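May, shop notebook, hardwax oil test on floor offcuts

10:40. Second coat on the Pakik panels. First coat was left overnight with the door shut. Sheen is even on all but the two end pieces, where the grain was raised and I had not gone back over it with the fine pad. Knocked those down by hand, vacuumed, wiped with a dry cloth. Room at 18 C on the wall gauge.

Weighed the can before and after. 2444 g at start, 618 g left in the tray and can together once the last panel was done. That is higher use than the Fidden oil took on the same stock. Some of it is the roller, which was new and soaked up more than I allowed for. Weigh the roller next time, before and after.
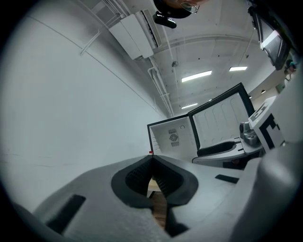 Humidity 53 percent at the start of the coat. Did not log it at the end. The Zanton sheet asks for a reading at both ends, so this run can't go in the comparison table as a full entry. Put it in with a dash in the second column.

Scratch test on the older set, cured since last month. Coin edge, light and then firm. Fidden marks under firm pressure and buffs out with a white pad. Zanton marks less but the line stays visible at a low angle. No result for Pakik until it has cured.

Water spots: left drops on both older panels over lunch. Zanton clean after wiping. Fidden has a faint ring on the sapwood side only. Repeat on heartwood before drawing anything from it.

14:15. Pakik surface still tacky at the ends, dry to touch in the middle. Ends probably got a heavier load where the roller turned. Start the roller inboard and pull off past the edge.

To do:
Order more of the white pads.
Recut the Owusu samples, edges are too rough to compare.
Rags are in the water bucket, hang them outside flat before locking up.
Check whether the humidity meter needs a battery.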